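Category: Casual & Part-time — Packing and Sorting

Elura is looking for two casual packers for its storeroom in March. The work is sorting mixed household goods, bagging small items and getting cartons ready for the Flevier run. We move up to 500 bags on a busy day, so you need to be comfortable on your feet and steady with your hands.

Shifts are 5 hours, mornings only. Most of the stock comes in cloudy plastic and you can't always tell what's inside without opening it — part of the job is checking each one against the list and resealing it properly. Training is paid. Closed shoes are required, gloves are supplied.

No experience needed. You must be able to lift 12 kilos and get to the site by your own transport.

To apply, send a short note and your availability to Kulsoom Minhas.
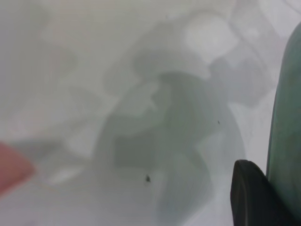

Arnel Lacson wrote: Is the checking done in pairs or on your own? I'd be keen for the early shifts if they're still open.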